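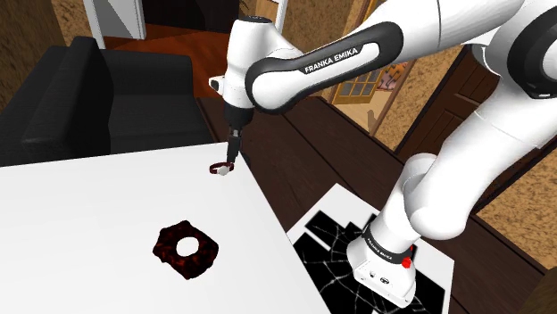 *Brazo blanco de Franka Emika y mesa blanca, render.*

# Stultiretti – glosario español-tailandés para subtítulos

Stultiretti es un glosario de palabras y giros del español hablado, con su equivalente en tailandés y una nota de uso. Lo empecé para mi propio trabajo de subtitulado y después lo ordené para que otras personas lo puedan consultar. Cubre sobre todo conversación informal, cocina, ropa, trámites y discusiones familiares, que son las materias de las series que me tocaron.

## Contenido

- `entradas.tsv`: el glosario principal.
- `giros.tsv`: expresiones de dos palabras o más.
- `dudas.md`: entradas que no he podido resolver.
- `revisar.py`: comprueba el formato de las tablas.

Cada entrada tiene 5 columnas: la forma española, la categoría, el equivalente tailandés, el registro y una nota. La nota puede quedar vacía, el registro no.

## Registro

El registro es la parte que más tiempo me pidió. El español distingue *tú* y *usted*; el tailandés reparte la misma información entre pronombres, partículas finales y, muchas veces, el silencio. Por esta razón no existe una entrada única para *tú*. Hay una para hermanos, otra para pareja, otra para compañeros de oficina, y la nota dice cuándo conviene omitir el pronombre del todo.

Las etiquetas son `íntimo`, `corriente`, `cortés` y `formal`. Si una palabra es grosera se añade `+g` detrás de la etiqueta, sin espacio.
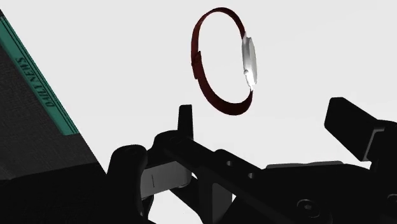
*Reloj de pulsera con correa burdeos, visto casi de canto.*

## Palabras con más de un sentido

Cuando una palabra tiene varios sentidos, cada sentido ocupa una línea propia. *Corona* aparece como pieza de reloj, como adorno de cabeza y como arreglo de flores para un funeral. *Correa* está separada en la del reloj y la del perro. No he intentado ordenar los sentidos por frecuencia – el orden es el de llegada.

Los diminutivos entran solamente si cambian el significado. *Bolsillo* tiene entrada, *cafecito* no, pero este último se comenta en `giros.tsv` dentro de la fórmula de invitación.

## Longitud de línea

El tailandés se escribe sin espacios entre palabras, y esto complica el corte de las líneas. En las entradas largas he puesto una barra vertical 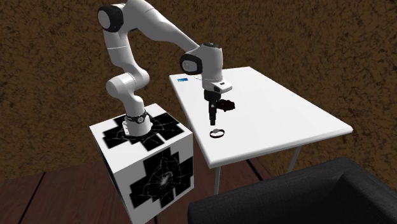
en el punto donde el corte no molesta a la lectura. Si su programa no admite la barra, se puede quitar con `python revisar.py --sin-barra`. El archivo original no se modifica; la copia limpia se guarda en la carpeta `salida`.

## Limitaciones

El español es mayormente peninsular. Hay poca jerga juvenil y envejece rápido. El vocabulario jurídico no fue revisado por ningún especialista, por favor no lo use para documentos oficiales.

## Correcciones

Las correcciones se envían como incidencia en el repositorio, una entrada por incidencia, con la frase completa donde apareció la palabra. Suelo revisarlas los martes.

Mantiene el glosario: Kanokwan Kaewmanee. Licencia: CC BY 4.0.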